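4.2 What counts as a shared snack box

Earlier work on household sharing treats the snack tin as a sign of plenty. We doubt it. Of the 161 homes in the Furdale survey, only 25 kept one box for everybody, and the rest kept their sweets apart.

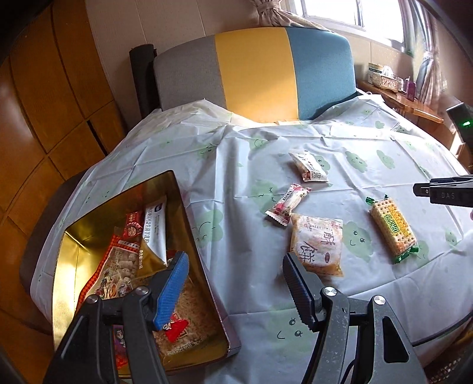
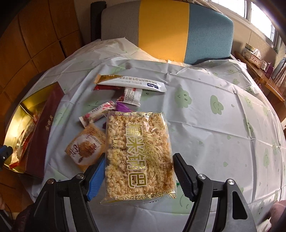
Figure 11. Individually wrapped snacks on the table, with an open box nearby.

The usual claim is that people choose by flavour. Our diaries give it thin support – most entries record the size of the packet and little else. Flavour is also hard to judge when sweet and savoury things lie together, as with the flaky pastry and the square crackers in the first view of Figure 11, or the rice crisp cake in the second, its large gold characters far easier to read than the small print. The Plorklow coding scheme would file all of these under 'treat'. We see no good grounds for that, and have coded each packet by what its wrapper says.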